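The procedure below applies to the rope station of the Dronevden handling cell. It is written for the operator on shift and replaces the setup page issued in October. Maintenance staff working on the arm itself should use the service manual supplied by Jundden.

## Scope

The cell picks up a hank of twisted rope, carries it to the winding post and releases it. It does not gather or bundle the rope. That work is done by hand at the preparation table before each run, and most stoppages at this station begin with a hank that was badly prepared. Operators should read Section 3 with the same care as the machine sections.

## 1. Before you begin

1. Confirm that the cell is in manual mode and that the gate key is in your possession.
2. Check the log for open faults. Fault 106 (grip lost during travel) must be cleared and signed before setup continues.
3. Wipe both finger pads with a dry cloth. Do not use solvent – it hardens the pad face.
4. Inspect the pads for fibers caught along the lower edge. Remove them with the plastic pick kept on the gate hook.

A pad that is cut or has begun to lift must be replaced. Pads are changed in pairs, even when only one is damaged.

## 2. Setting the gripper

1. Select program 631 on the pendant.
2. Jog the arm to the home position and open the fingers fully.
3. Place the steel gauge block between the pads and close at low force. Both pads should touch the block at the same moment. If one touches first, loosen the two screws on that finger, allow it to settle against the block, and tighten again.
4. Set the closing force to 22 newtons. A higher value flattens the rope and leaves a mark.
5. Remove the block and cycle the fingers several times. Listen for clicking, which indicates a dry slide.

If the slide is dry, apply one drop of Zurnov light oil to each rail and move the fingers through their full stroke. Wipe off any excess before rope is brought into the cell.

## 3. Preparing the rope by hand

1. Lay the rope on the table, to one side of your working position. Short lengths of other cord may be kept on the opposite side, well away from the rope in use.
2. Find the free end and draw it toward you without pulling the tangle tight.
3. Gather the rope into loops in one hand. Use the other hand to feed the strand across, keeping the span between the hands taut.
4. Make each loop the same size as the one before it. Uneven loops catch on the lower finger during pickup.
5. Stop when the hank fills the template. Tie it once and cut the tail to 63 millimeters.

Rope that has started to untwist should be set aside. The vision check reads the spiral of the strands and rejects any section where it cannot follow the pattern.

## 4. First pick and release

1. Place the hank in the tray with the tail facing the winding post.
2. Close the gate, turn the key and select single cycle.
3. Watch the pickup from outside the gate. The fingers should close over the middle of the hank and lift it clear of the tray before the arm turns.
4. If the hank tilts, stop the cycle and move the tray guide toward the heavier side by one notch.
5. Repeat until two cycles in a row finish without a tilt. The cell may then be placed in automatic mode.

## 5. After the shift

Return the arm to home, leave the fingers open and cover the tray. Record the program number, the closing force and any change to the tray guide. Worn pads go in the Maes return box – they are not to be kept as spares.

Questions about this procedure should be sent to Ilse Hermans, Cell Support. Revised December 2024.

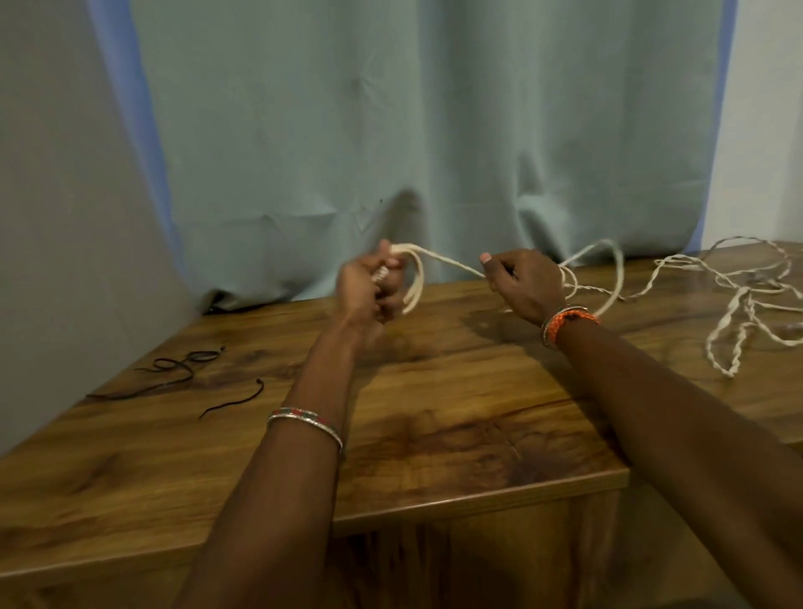 Section 3, step 3: gathering the rope in the left hand while the right hand holds the incoming strand.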